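Nava Suture Practice Bench – User Guide
Tekar
Revised Mar 31, 2019

Section 2: Setting up the bench and your first practice session

By now the bench should be out of its box and the legs should be locked (see Section 1 if they still wobble). Now for the fun part! This section takes you through the tray, the clamps, the lamp, the tissue and your first row of stitches. Take your time the first time through. After a few sessions you'll be setting up while the kettle boils.

The Nava bench is for hand skills practice only. Nothing used on it should ever go near a patient, and that includes needles and thread left over in an opened packet.

What you need on the table

Nava base with both side rails fitted
Horngate tray and drip liner
Hotley lamp with its power lead
Tissue pad, fully thawed
Needle holder, toothed forceps and suture scissors
Suture thread with curved needle attached
Spray bottle of clean water
Sharps container, gloves and eye protection
Paper towels – more than you think

2.1 Placing the base

1. Choose a table that doesn't flex when you lean on it. Kitchen counters are usually too high for sitting and a little too low for standing, so try yours out before you unpack everything onto it.

2. Set the base with the Tekar name facing you. The drain notch should be at the back.

3. Press down on each corner in turn. If one lifts, turn the foot under it until the rocking stops.

4. Sit or stand the way you plan to practice, and let your shoulders drop. Your elbows should be bent comfortably and your forearms should be able to rest on the side rails. If you feel yourself hunching, change the chair height now.

Note: Left-handed users can swap the rails end for end. The instrument rest then comes up on the left, and everything else in this guide works the same way with the hands reversed.

2.2 Fitting the tray

1. Lay the drip liner in the base with the soft side up.

2. Lower the Horngate tray onto the liner, back edge first, and push until both catches click.

3. Lift the tray gently by its front lip. It should stay put. If it comes up, one of the catches hasn't closed; take the tray out and start again from step 1.

4. Fill the reservoir under the tray with clean, cool water. It holds 1,230 ml to the line. Please stop at the line! Any more and the water finds its way out through the drain notch and onto your shoes.

CAUTION: Never use hot water in the reservoir. It softens the seals, and warm tissue spoils quickly.

2.3 The lamp

Good light changes everything about this hobby, or this homework, whichever it is for you. Wet tissue throws back a lot of glare, and a lamp in the wrong place can hide the very edge you're trying to stitch.

1. Slide the lamp post into the socket at the back of the base. Tighten the collar by hand only.

2. Plug the lead into the lamp first, and then into the wall.

3. Turn the dial to 5. The dial runs from off to 7, and the top setting is really meant for dark thread on dark tissue.

4. Bring the head over until it points at the middle of the tray from the side opposite your sewing hand. Your own hand shouldn't throw a shadow on the stitch.

5. Look for white spots of glare where the needle will go in. Tip the head a little at a time and watch them slide away. You won't get rid of all of them, and you don't need to.

CAUTION: The lamp head gets hot at the higher settings. Move it by the tab. Keep the spray bottle pointed away from it at all times, and unplug the lamp before wiping it down.

2.4 Getting the tissue ready

You can practice on foam or silicone and learn a lot from it, but real tissue is where it all starts to make sense. It gives, it slides, it tears if you pull too hard, and it lets you know right away when your bite was too shallow.

1. Thaw the pad overnight in the refrigerator, in its sealed bag, on the bottom shelf. Keep it well away from food, and write on the bag so everyone in the house knows what it is.

2. Put on your gloves and eye protection.

3. Open the bag over a sink and let the liquid drain off. Rinse the pad under cool running water.

4. Pat it once with a paper towel. You want it damp all over with no puddles.

5. Lay it in the tray with the smoother side up. Turn it a few ways before you commit – folds and ridges make good practice later on, but for your first row you'll be happier on a flat stretch.

6. Mist it with the spray bottle, and mist again whenever the surface begins to look dull or feel tacky.

Note: Pads vary a lot. Some are pale, some are deep red, and most are a mixture. Color alone doesn't tell you whether a pad is good. Smell does. If it smells sour or strong, seal it up and throw it out.

CAUTION: Treat all raw tissue the way you would treat raw meat. Wash your hands well after removing your gloves. Don't eat or drink at the bench. Never refreeze a thawed pad.

2.5 Clamping

1. Open both side clamps all the way.

2. Feed one edge of the pad under the left clamp and close it until it just holds.

3. Do the same on the right, and draw the pad gently flat as you close. It should have some give when you press it with a fingertip.

4. If you're practicing closing a cut, make the cut now, along the middle of the pad, with a fresh blade. Keep it short! A short cut closed well will teach you far more than a long one closed in a hurry.

5. Drop the blade straight into the sharps container.

If the edges of the cut spring wide apart, the clamps are too tight. Back each one off a little and let the tissue settle.

2.6 Your first row of stitches

The steps below are for a plain interrupted stitch, which is the one to learn first. Each stitch is tied and trimmed by itself, so a bad one can come out without spoiling its neighbors.

1. Grip the needle in the tips of the needle holder, a bit past the middle of the curve on the thread side. Never pick it up with your fingers.

2. Lift the near edge of the cut lightly with the forceps. Lightly is the word. If the teeth leave marks, ease off.

3. Point the needle straight down into the tissue and turn your wrist so that the curve of the needle does the work. Pushing it sideways bends the needle and drags a wide hole.

4. Bring the tip up in the cut, take hold of it again, and repeat on the far edge at the same depth and the same distance from the cut.

5. Pull the thread through until you have a short tail left on the first side.

6. Wrap the long end twice around the closed tips of the needle holder, reach for the short tail, and pull it through. Lay the knot flat.

7. Wrap once in the other direction and pull through again. Add another throw the opposite way for a secure knot.

8. Move the knot over to one side so it isn't sitting on the cut. Trim both ends, leaving tails you can still pick up with forceps.

Pull only until the edges meet. If the tissue puckers or turns pale around the stitch, it's too tight – a very common first-day problem, and one your hands sort out surprisingly fast.

Keep the spacing even as you move along. Beginners often find it easier to place a stitch in the middle of the cut, then fill in on each side of it.

Knots and tissue up close

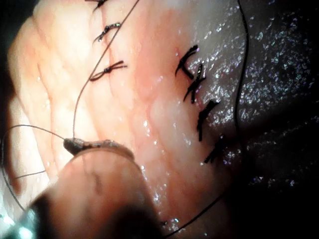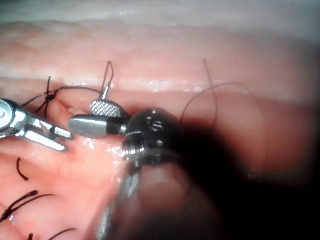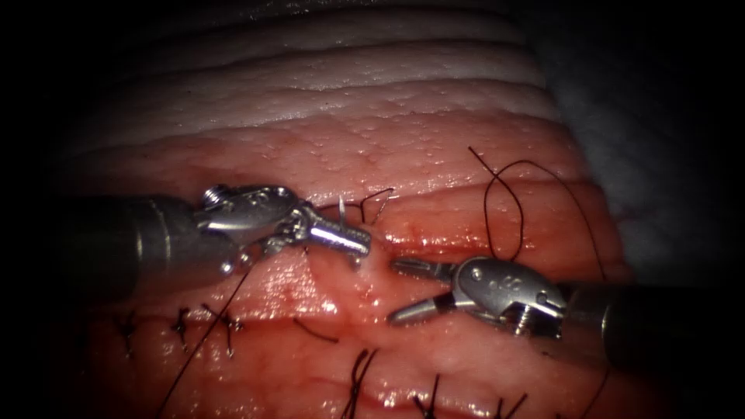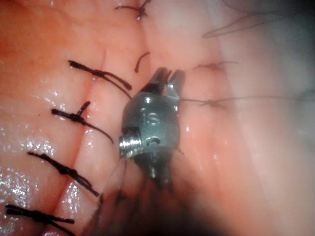
2.7 When something isn't going right

The needle keeps turning in the holder.
You may be gripping it too near the thread end, where many needles are rounder. Move toward the middle and close the holder fully. If it still turns, check the jaws for dried tissue and clean them with a soft brush.

The thread frays or snaps.
Check that you aren't grabbing the thread with the holder anywhere except the short tail. Start a fresh length if you see fuzz.

The knot slips open.
Two wraps first, then one the other way. If both throws go in the same direction you get a knot that looks fine and lets go when you turn your back.

The tissue tears at the stitch.
Take a bigger bite, farther from the edge, and use less pull. A pad that has been out too long will tear no matter how good your technique is.

The pad creeps out of the clamp.
Dry the part under the clamp with a paper towel and close it again.

Water under the base.
The reservoir is above the line, or the liner has a fold in it. Unplug the lamp before you mop up.

2.8 Packing up

1. Put every needle in the sharps container, and check the tray, the liner and the floor for strays.

2. Seal the used pad in a bag and throw it away according to your local rules. Classroom users should follow the rules of their school.

3. Switch the lamp off, unplug it and let it cool before you fold it.

4. Empty the reservoir and wash the tray, clamps and liner in warm soapy water. Rinse, then wipe with the disinfectant listed in Section 4.

5. Open the hinges of your instruments when you wash them, and dry them open as well. A drop of instrument oil now and then keeps the ratchet moving sweetly.

6. Stand the tray on its edge to dry. Don't close the lid over a wet tray.

Before you put the bench away, have a last look along your row and jot down what you'd like to fix next time. Spacing, depth, knot position, anything. The practice log is on the inside of the back cover, and there are spare sheets in the pocket. Continuous stitches are covered in Section 3.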